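About Stenar

Stenar is a private physiotherapy and rehabilitation clinic for adults. We assess and treat problems of the joints, muscles and tendons, and we run supervised exercise programmes for people returning to activity after surgery or a long illness. The clinic does not provide emergency care, imaging on site or prescriptions for medicines. Patients who need any of these are referred on, with a written summary, to their GP or to a hospital department.

The clinic opened in August in two rooms above the Hafþórsson building on Jomel Street and moved to the ground floor of the same building when the lease became available. There are now four treatment rooms, a gym area and a small office. All of them have level access from the street. Parking is at the rear, and the bus stops opposite the main door.

How we work

A first appointment lasts 59 minutes. The clinician takes a history, examines the affected area and the joints on either side of it, and measures range of movement and strength where this is safe. Strength is recorded with a hand-held dynamometer and range with a goniometer. The same instruments are used at each review so that the readings can be compared. The findings are explained before any treatment starts, and a copy of the assessment is sent to the patient within five working days.

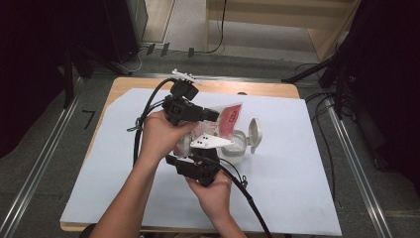

Follow-up appointments are shorter and are normally spaced at intervals of one to three weeks. Most of the work of rehabilitation is done by the patient between visits, so the plan has to fit the time that the patient has. We ask at the first visit how many sessions a week are realistic and write the programme to that number. A programme normally contains no more than five exercises. Each is given with a load, a number of repetitions, a rest period and a rule for when to stop.

Progress is reviewed at the fourth visit. If the agreed measures have not changed by then, the diagnosis is looked at again by a second clinician who has not treated the patient before. This may lead to a different programme, a referral or a recommendation to stop treatment. No further appointments are booked until the review has been written up and discussed with the patient.

What we treat

Shoulder: rotator cuff pain, frozen shoulder, recovery after dislocation or repair.
Hip and knee: osteoarthritis, recovery after joint replacement, ligament and meniscus injury.
Back and neck: persistent pain, nerve root irritation, stiffness after long periods of desk work.
Hand and wrist: recovery after fracture, tendon repair, loss of grip strength.
General: falls prevention, balance training, return to exercise after illness.

We do not treat children under 16. Pelvic health and neurological rehabilitation are outside our scope at present, and we keep a list of other clinics that offer them. The list is available from the office on request.

Clinical lead

Ea Vídalín founded the clinic and leads the clinical team. Her background is in hospital orthopaedics, first on the wards and later in an outpatient hand and upper limb service. She sees patients on four days a week and keeps the fifth for supervision, record audit and teaching. Her clinical interest is in tendon loading, in particular how quickly load can be increased in people over 60 without a return of symptoms.

The team consists of eight clinicians, all of them registered physiotherapists. New staff are supervised for their first three months. Every clinician, including the lead, has a sample of records checked twice a year against a written standard covering consent, examination findings, outcome measures and discharge advice.

Exercise groups

Group sessions are held in the gym area and are open to current patients and to people who have been discharged. Each group is limited to eight places. There is a lower limb strength group, a balance group and a general conditioning group. A place is offered only after an individual assessment – the groups are not drop-in classes. Those attending should bring indoor shoes and any walking aid they normally use.

The balance group follows a graded scheme with five levels. Movement from one level to the next depends on timed standing tests and on a sit-to-stand test, both repeated every four weeks. Some people stay at one level for a long period. This is acceptable, as holding a level is a reasonable aim for many of those who attend.
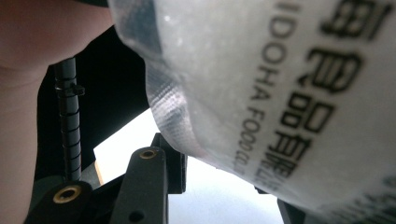
Bheki Shabalala, writing in the patient feedback book, said that the timed tests were the part he had expected to dislike and that he now asks for his figures before anyone offers them. He added that the stopping rule on his exercise sheet had been more use to him than the exercises themselves, as he had always done too much in the first week and then nothing for a month. His one complaint was that the sheet was printed too small to read from the floor.

Exercise sheets are now supplied in large print as standard. A smaller version can be requested for those who prefer to keep theirs in a wallet or notebook.

Records and fees

Clinical records are kept on the Jonex system and are held for eight years after the last appointment. Patients may ask to see their record at any time, and there is no charge for a copy. Information is shared with a GP, insurer or employer only with written consent, which can be withdrawn.

Fees are payable on the day. A current list is displayed in the office and is sent with the appointment letter. We accept most private health insurance, but patients should obtain an authorisation number before the first visit, together with the number of sessions covered. Appointments cancelled with less than 24 hours' notice are charged at half the usual fee – the charge is waived in cases of illness or bereavement.

Comments and complaints

Comments can be left in the feedback book or sent to the office in writing. Complaints are acknowledged within two working days and answered in full within four weeks. If the complaint is about the clinical lead, it is handled by a senior physiotherapist from outside the clinic.

The fees and opening hours were last revised on 20th May. The office is open from 8 am to 5 pm, Monday to Friday, and closed on public holidays.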